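Chapter 5
Showing the Task

By the end of this chapter you should be able to explain the difference between guiding a robot by hand and driving it from a distance, and say which one suits a given job. You will need the joint diagrams from Chapter 4.

Most household jobs are hard to write down as instructions. Try it with straightening a cushion. Where do the fingers go, how far do they close, and when do they let go? A person does it without thinking, and the easiest way to pass that skill on is to do the job through the robot while it records its own joint positions.
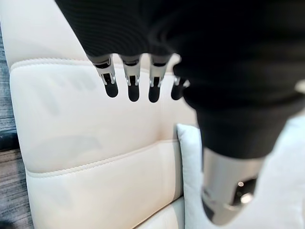

In hand guiding, the teacher holds the arm and moves it. The motors go slack enough to follow, and the path is stored as it is made. This works well for a simple gripper. It works badly for a hand with several fingers – a teacher has only two hands of their own and cannot place every joint at once.

Remote control gets round this. The teacher wears a glove, and each bend of a finger is sent to the matching finger on the robot. Prodromos Panagiotou taught the Gratholm course this way, using 900 recordings of soft furnishing tasks. We shall return to his method in Section 5.3, after a look at what the glove leaves out, chiefly the sense of touch.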